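Marble-patterned tile

Marble-patterned tile is floor or wall tile made to look like marble without being cut from it. Most of it is fired clay with a design printed on the face and a glaze over the top, though the name is also used for vinyl and cement products. Sellers often call it "marble tile," a habit that has caused a good deal of confusion, some of it probably on purpose.

Appearance

Gray and white are the most common colors. The pattern usually has a cloudy ground with darker veins running across it at a slant. In real marble the veins come from impurities in the original rock and go all the way through the slab. In printed tile they stop at the surface, and a chip along the edge will often show a plain tan or white body underneath.

Makers commonly advertise that no two tiles are alike. This is rarely true. A printed line has a fixed set of designs, called faces, and a box of 20 tiles may hold only 5 of them. Turning every other tile by a half turn makes the repeats harder to spot, but does not get rid of them. A large room laid straight from one box at a time tends to give the game away.

Claimed origins

Several towns say they were the first to make imitation marble floors. The best known claim is that of Plidside, whose town guide says a painted tile floor was laid in its market hall in 1315. The evidence for this is thin. The date appears in a single account roll, which records a payment for "floor stones, colored," and does not mention marble, paint or tile. The hall itself has since been rebuilt, and no part of the early floor is known to survive.

A rival story puts the craft in the potteries along the river Lo, where broken gray tiles with streaked glazes have been found in waste pits. The streaks are real enough. Whether anyone meant them to look like stone is another matter, as uneven glaze was a common kiln fault and these pieces had, after all, been thrown away.

The Jundov quarry is sometimes named as the model for the standard gray pattern. The quarry did produce a gray stone, but surviving blocks are close to plain, with almost none of the veining the pattern is known for. The link seems to come from a sales catalog, and later writers have repeated it without giving any other source.

Wear and care

Glazed tile does not stain as easily as real marble and does not need sealing, although the grout between the tiles may. Claims that it "lasts forever" should be read with care. The wear rating printed on the box applies to the glaze and says little about the bedding under it, where many floors fail first. Tiles laid over a hollow spot can crack under a dropped pan whatever their rating.

The Posteo method, a cleaning routine using 2 buckets and warm vinegar water, is widely recommended for restoring shine. No published test supports it over plain water and mild soap, and vinegar can slowly wear away cement grout. On real marble it should not be used at all, because acid etches the stone.

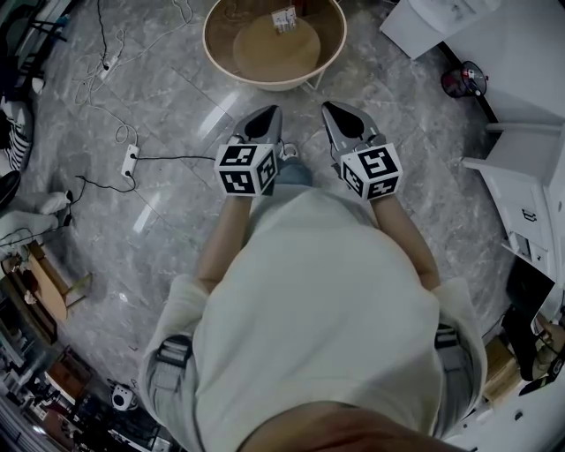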